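Housekeepers' Group Asks Hotels to Put Robot Terms in Writing Before Trials Reach Guest Floors

Brandine room attendants' association sets out conditions on staffing, pay and room quotas

FOR RELEASE: September

BRANDINE — The association representing room attendants and laundry staff at the Brandine hotels today called on the company to hold off on any use of housekeeping robots on guest floors until it has put in writing what the machines will do, who will answer for them, and what happens to the hours of the people who do that work now.

Brandine told staff in a short notice that it plans to try robots supplied by Klinhom at two of its properties. The notice says the machines will pick up clothes and linens, move baskets and "free team members for guest-facing tasks." It does not say what those tasks are, how many of them there are at ten in the morning on a checkout day, or whether they pay the same.

The association represents 200 workers. It is not asking the company to cancel the trial. It is asking for the numbers behind it, which members have requested twice and have not been given.

Klinhom's sales material says its system can take over up to 70 percent of "routine handling" in a guest room. The association has asked what counts as routine handling and has had no answer. Stripping a bed is handling. So is getting a fitted sheet over the far corner of a mattress pushed up against a wall, and so is finding a child's retainer in a pile of towels before it goes down the chute. A percentage that leaves out the second and third of these tells a room attendant very little about her day.

Members were invited to see the work under development in a practice room, with a made-up bed, garments laid out on it and a basket set on a nightstand. They came away with more questions than they went in with, most of them about time.

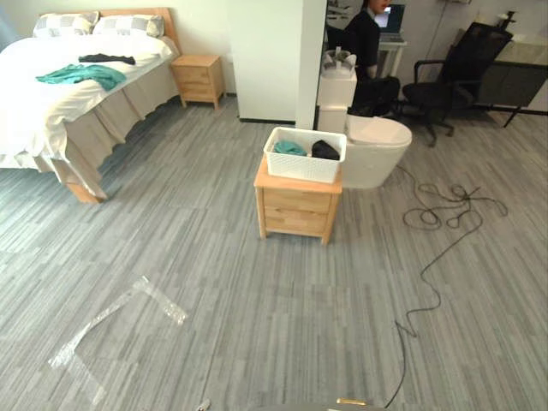

Picking up a shirt was never what hurt, Mavano wrote in response to the association's call for comments; it is the mattress corners and the tubs, and if the machine takes the shirt and leaves the tubs, then the shift is all tubs.

The association shares that concern. Light tasks are where attendants catch their breath. When they are taken out of the job and the room quota goes up to match, the work left over is harder on backs, knees and shoulders, even if the total looks smaller on a spreadsheet. Brandine attendants now clean 15 rooms a shift. The company's notice does not say whether that figure will stay where it is.

There is also the matter of who looks after the robot. If an attendant has to clear cords and shoes off the carpet before it can move, wait for it in a doorway, or redo what it has folded, that is work. It should be timed and paid as work — and it should not be logged as a savings.

The association is asking Brandine to agree to the following before the trial begins:

No increase in room quotas during the trial or as a result of it.

No cut in scheduled hours for any attendant or laundry worker at the trial properties.

Paid training for anyone expected to work next to a machine, with the right to stop it.

A plain statement of what the robots' cameras record in guest rooms, who keeps the recordings, and whether they can be used in staff discipline.

Results shared with staff in full, including the tasks the robots could not finish.

Brandine has pointed to Puvex, its scheduling software, as proof that new tools can be brought in smoothly. Members remember that rollout differently. Puvex was also described as a trial, and it was never switched off.

The association will meet with hotel management on Wednesday and will publish any written reply it receives.

Media inquiries may be sent to the association's office at Brandine.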